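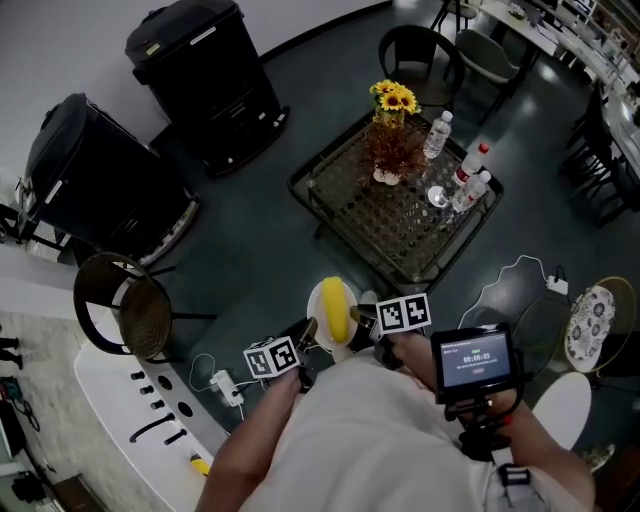

Figure 2. Glass-top low table with flower arrangement, and round plate on the floor.

4. Placing and dressing the side table

Before you start this section, the frame of the Mumura table must be fully assembled (see section 3) and all screws tightened by hand.

4.1 Choose a level place on the floor. Leave enough free space on every side, so that a person can stand and bend down without touching the glass.

4.2 Put the table down on all its legs at the same time. Do not drag it. The metal feet can leave marks on a painted floor.

4.3 Check that the woven surface lies flat under the glass. If one corner is lifted, remove the glass with two persons and press the weave down again.

4.4 Clean the glass with a soft cloth and wait 12 minutes before you put anything on it.

4.5 Set the flower arrangement on the tabletop first. Sunflowers are heavy at the top, therefore the base must stand completely on the glass – not over the border.

4.6 Place bottles and drinking glasses after the flowers. Close every cap well. Bottles may stand or lie, but a lying bottle should be kept away from the corner, where it can roll down.

4.7 Larger items, for example a plate with corn, can be set on the floor in front of the table while you arrange the top. Keep this place clear of feet.

CAUTION: Do not sit or lean on the glass. Do not put hot pans on it.

NOTE: Wheeled bins should be parked by the wall, with lids closed. Please do not leave them between the table and the door.

NOTE: The small rubber pads (part 192) are delivered in a separate bag. When they are lost, you can order new ones from Grellow. Pads from the older Kusto table are thicker and do not fit.

4.8 After the first week, check the screws again. Repeat this when the table is moved to another room.

Text: Krisztina Oláh. Checked by Povilas Vasiliauskas, August 6, 2023.

Continue with section 5, Care of the woven surface.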